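Plamen review: a task planner that mostly stays out of the way

By Yareli Cárdenas
1st June

Filed under: Robotics Software, Simulation

Plamen is a planning and control package from Okavbridge. It sits between a learned perception model and whatever arm you happen to be driving, and I have been running version 2 of it against simulated kitchen tasks.

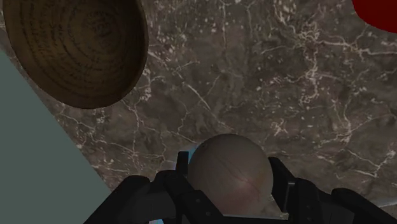

Installation was easy. The package pulls in its own inverse kinematics solver and a viewer, and it found my existing arm description without complaint. The only thing I had to fix by hand was the gripper file, where Plamen expects finger limits in metres and mine were in millimetres. It loaded the wrong values without a warning. A simple range check would catch this and I hope one gets added.

You write tasks as short behaviour trees in a text file. A pick and place for an onion, going from bench to bowl, came to 82 lines with retries and a safe retreat included. The same job in Clistar, which I used before this, took me 298. Much of the difference is in the grasp handling. Plamen has a built-in node that samples grasps, throws out the ones the arm can't reach and ranks the remainder, and in Clistar I had written all of that myself.

Round produce is a fair test for this. The default ranking favours the widest part of the object, so the fingers close low and the wrist has to come in close to the benchtop. I changed the clearance weight from the default and got approaches I was happier with. The parameter is called "standoff_bias" and is documented only in the changelog.

The perception side is thinner. Plamen takes poses and masks from your own model and does some filtering over time, but there is no segmentation in the box. I fed it from a wrist camera, where the gripper hides a good part of whatever it is holding, and the tracker would sometimes drop the object straight after the fingers closed. Turning on "assume_attached" fixes that. It also means the planner goes on believing it holds something after a slip, so you need a separate check on finger width. I added one as a condition node and it works well enough.

Replanning is quick. I moved the bowl in the middle of a run and the arm had a new path before I had let go of the mouse. Collision checking against curved surfaces is conservative — the bowl is treated as a convex hull unless you ask for a decomposition, and with a hull the planner thinks the opening is solid. Set this first or every place action will fail.

The log viewer is the best part of the package. You can scrub back through a run and see which node was active, which grasps were rejected and the reason for each one. I used the one in Tarar for years and would not go back to it.

A single-seat licence is $329. Support replies came through in clear English and with working code. Real hardware drivers are due in September, and I would hold off buying for a physical arm until they are out. For simulation work it is ready now.

2 comments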